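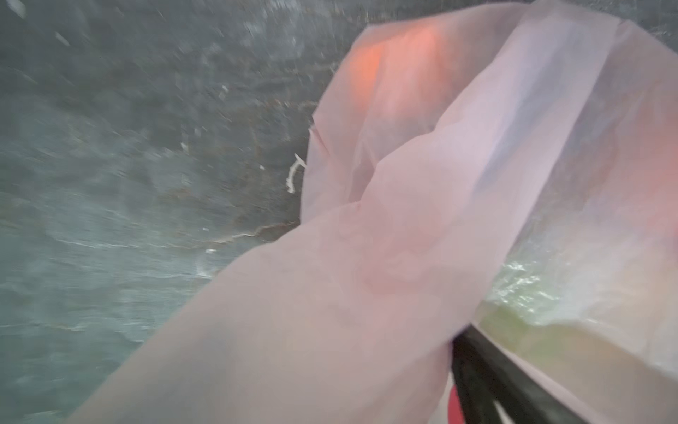
Unit 2: Teaching by Remote Control

Instructor: Xinyi Ding

In teleoperation, the student moves both arms from a control station while the system records each motion. Thin plastic bags are difficult to grasp because they fold and shift on contact.
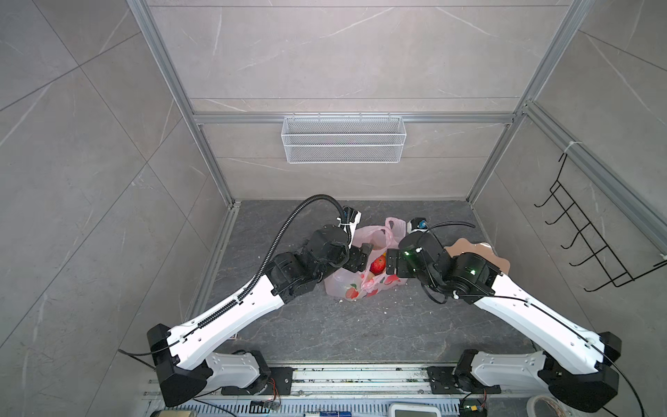
Figure 2. Right gripper at the handle area of the bag.

Each pair of students shall record two demonstrations.

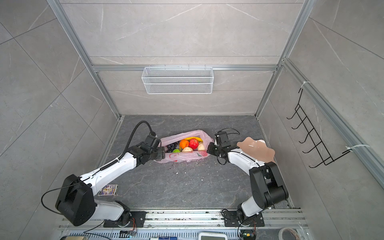

Pairs shall alternate as operator after each recording. Logs are due Friday in the Pudham folder.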